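6.2 Recording garment examples

Applies to Ziseo hand grippers with Joline recorder, release 613.

1. Spread one garment on the table. Keep both layers flat.
2. Start a new episode and enter the garment code.
3. Pinch the fabric – do not scoop it – and hold the grip for 2 seconds before moving.
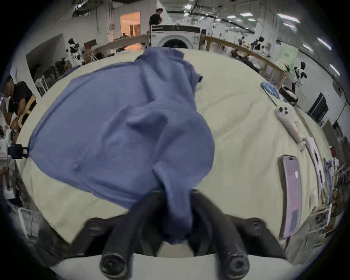
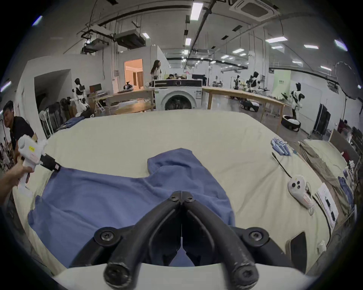
Figure 6. Hand grippers at the table with a blue garment. First view: fold held between both fingers.

4. Fold, release and stop the episode.
5. Repeat until the set holds 100 episodes.

Note: Episodes with a dropped grip are kept. Mark them "retry" in Joline.

Caution: Keep bare fingers clear of the gripper tips while they close.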